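Danuta Rutkowska has been collecting boxes since college, and she talks about them the way other people talk about gardens. "A good lid should take its time," she says. "You let go and it sinks - I could watch that all afternoon!"

Her collection, in Carkside, has reached 118 pieces, from watch cases to old stationery sets, and she wants every one of them out and handled.
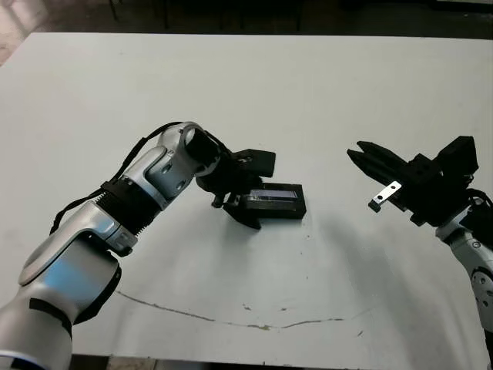 The plain ones are her favorites. "People expect velvet and brass hinges. Give me a flat black rectangle and I'm happy. You have to get close before you notice the corners and how the two halves meet, and then you're hooked."

She picked up the habit at Cudier, a small packaging shop where she folded samples for 42 cents apiece. Wear doesn't bother her one bit. "Scuffs are great, they mean somebody kept opening it!"
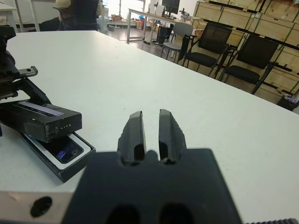 Lid and base apart on the white table, with "LIVE" in small white letters on the lid's front.

In February she starts on the paper boxes, which she keeps flat in a drawer. "I haven't looked at those in years," she says, "and I can't wait."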